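The previous post ended with the small-parts store still in banana boxes in the hallway at Florkanby. This one covers the move to the long room, the storage layout I settled on, and the labeling scheme. The notes are in two parts, written a few weeks apart. I have left the first part as it was, including the section on drawer dividers, which I would now write differently.

## Starting point

The old store had grown in one corner over several years. It consisted of a steel drawer cabinet, two shelves of jars, and a set of clip-lid boxes of three different makes that did not stack with each other. The jars were the worst of it. A jar is good for one kind of thing. Once a second kind goes in, the only way to find anything is to tip it out, and the contents go back in whatever order they come to hand.

The categories were also bad. I had a box marked "plastic," which held cable clips, wall plugs, spacers, caps for chair legs, and the corner pieces from at least one shelf that I no longer own. "Plastic" says what a thing is made of. When I am looking for a wall plug I am thinking about a wall.

Huiling Guo lent me her old spreadsheet, which sorts by task first (fix to wall, join, cover, guide a cable) and by size second. I copied the first two columns and dropped the rest. She tracks purchase price and supplier. For items of this kind I don't see the use of it, and she has since admitted that she stopped filling in the price column after the first winter.

## Shelving

The long wall takes one continuous run of shelving 2,525 mm wide. I had planned 3,000, but the run would have reached past the door frame and the door opens inward. The uprights are on a slotted track, so shelf height can be changed later without new holes.

Shelf depth is the number I would check most carefully if I were doing this again. Deep shelves look efficient on paper. In use, small boxes end up two rows deep and the back row is forgotten. I chose a depth that takes one clip-lid box front to back with a finger's width to spare.

Order, from the top:

- rarely used: spare lids, empty boxes, packing paper
- cable items
- wall fixings
- joining hardware, long
- joining hardware, short
- caps, feet, pads, and covers
- unsorted tray
- tools for sorting: tweezers, funnel, scoop, magnet

The unsorted tray sits low on purpose. When it was at eye level it filled up within days. At knee height it is slightly annoying to use, and I put things away properly more often.

## Drawer dividers

I cut dividers from thin card, scored and folded into a grid. They cost nothing and can be replaced when they sag. The cell size should match the hand more than the part. A cell too narrow for two fingers is a cell that gets tipped out, which brings back the jar problem.

Five cells across is as many as the cabinet drawers can sensibly take. I tried eight in the top drawer. Washers went in easily and came out one at a time with a fingernail.

Kornél Gál suggested sloping the drawer floor with a wedge so the contents slide toward the front. I made one. It works for round parts. Flat parts form a stack against the front edge and have to be lifted with the tweezers, so I removed the wedge from all drawers except the one with the beads and ball catches.

## Sorting surface

The remaining question in Florkanby was the surface. I had been sorting on dark wood with a visible grain. Black and brown parts disappeared on it, and anything small and round ran along the joints between boards until it found the gap at the wall. A tray with a raised lip fixes the running. It does nothing for contrast.

I tested a few surfaces with the same handful of mixed parts, scattered and then collected by eye with a single pass. White paper gave good contrast for most parts but glared under the lamp, and clear plastic washers were lost on it. Gray felt was quiet and nothing rolled, but it held on to anything with a burr. A pale, warm neutral came out best overall. Yellow, red, blue, black, and bare steel can all be told apart on it at a glance. White and clear parts are still weak, and for those I keep a dark tray.

I left it there until the room was usable.

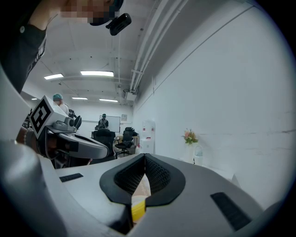
**Rinach, January**

The room is in service. It is long, with white walls and a white ceiling with no panels under it, and it is bright along its length. The brightness matters more than I expected when I wrote the notes on surfaces. In Florkanby I had one lamp and a hard shadow from my own hand, and small parts spent a good part of each session inside the shadow. With light coming back off the walls the shadow is soft, and something the size of the yellow piece shows up against beige even down at the bottom of a black notch.

This changes my view of the surface test. Most of the glare I blamed on white paper came from the single lamp. I repeated the test here and white paper did better, though clear plastic on white is as bad as before. I have kept the pale surface as the default.

### Color as a first pass

One change to the procedure. I used to sort by task from the start, picking up each part and deciding where it belonged. It is slow, and by the end of an evening the decisions get poor. I now do a first pass by color alone, with no thought about function. Yellow things go together, then black, then metal. Many small plastic parts are colored by size within a range, so the color pass does a share of the size sorting for free. The coding differs between makers, which means a yellow wall plug from one box and a yellow wall plug from another should be checked against each other before they share a cell.

The second pass is by task, one color group at a time. The third is by size, and only for groups that need it. Feet and pads don't. Wall plugs do.

Naa Osei came on Friday to try the system cold, with no explanation from me. She found the cable items and the wall fixings without help. She did not find the felt pads, and looked under "covers," then under "joining," then asked. Her argument was that a pad is stuck to something, and sticking is joining. I have added a second label reading "pads" to the front of the shelf and have left the category alone.

### Labels

The labels are plain paper under clear tape, printed in one size. Rules I have kept to:

1. Name the use, then the size. "Wall plug, 8" and so on.
2. One label on the short end of the box, one on the lid.
3. No label that says "misc." A box with no name goes back to the unsorted tray.

The third rule is the one I break. There is currently a box with a strip of blank tape on it, and it has been on the shelf since the move.

I looked at the label tape from Potudari, which several people recommended in the comments last time. It sticks well to smooth lids. On the ribbed lids, and mine are mostly ribbed, the corners would need something behind them. Paper and tape can be pulled off and redone in a minute, so I stayed with that.

### Open items

The upright nearest the door is a few millimeters out of plumb. It carries no load worth mentioning and I will correct it when the shelves are next empty.

The magnet needs a fixed place. It is stored with the sorting tools, next to the tweezers, and the tweezers have become magnetized. They now pick up small screws when I don't want them to. I will hang it from a hook at the far end of the shelf.

The dark tray for clear parts is too small. Bảo Tô has a larger one left over from a kitchen refit and has offered it. If it fits the shelf depth I will use it. Otherwise I will cut down a baking sheet and tape the edge.

Heather Gourlay asked whether the card dividers survive being moved. The ones in the steel cabinet did. The ones in the clip-lid boxes shifted, and two cells of short screws became one. I have started gluing a strip along the bottom fold of each divider for the boxes, and will report on how it holds once they have been carried up and down a few times.

The list of box sizes that stack with each other will go into its own post. I still have to measure the tall ones.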